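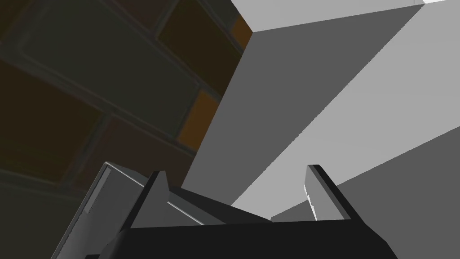

Minutes: Leltora simulation, gripper fault review
October
Notes taken by the project office, Casudberg

1. Purpose

The meeting was called to go over the stopped runs on the Leltora block task. The simulated arm approaches a large gray block next to a brick wall with its fingers open. In the failed runs it kept moving after the contact limit should have halted it.

2. What happened

The overnight batch was set for 3,000 runs. It was stopped by hand at run 1,169, after the morning check found the arm pressing into the block with no stop recorded. The log showed force readings well over the limit, and the controller had carried on to the next waypoint each time.

No hardware was connected. The same controller build was due to go onto the arm in the Brilon cell that afternoon, and the load was called off.

3. Cause

The contact limit is read from the task file. When the block was made larger in the last revision, the file was saved under a new name and the limit line was left out. The controller treats a missing limit as no limit. It gives a warning at startup, but warnings are switched off in batch mode.

A second fault was found while tracing the first. The wrist camera view is tilted steeply when the gripper comes in low beside the wall, and the distance estimate to the near face of the block jumps between readings. This did not cause the missed stop. It did mean the arm was still moving faster than planned at contact.

4. Discussion

It was asked whether the wall texture should be made brighter, as the bricks are very dark next to the block. The view was that this would hide the distance problem and leave it in place for the real cell. Lighting stays as it is for now.

There was some disagreement over the startup warning. One side wanted it shown in batch mode. The other wanted the controller to refuse to start at all — the second was agreed.

Nomura build to be checked for the same fault. It shares the file reader.

5. Actions

— Controller to refuse any task file with no contact limit. Controls team.
— Limit line restored in the block file, and the batch run again from the start. Simulation team.
— Distance readings from the low approach to be plotted for 2 wall positions. Vision team.
— Brilon cell stays on the old build until the first 2 actions are closed.

6. Next meeting

After the repeat batch is in. Start time 9:30 a.m., same room.

Casudberg project office | Contact us | © Leltora project | Back to top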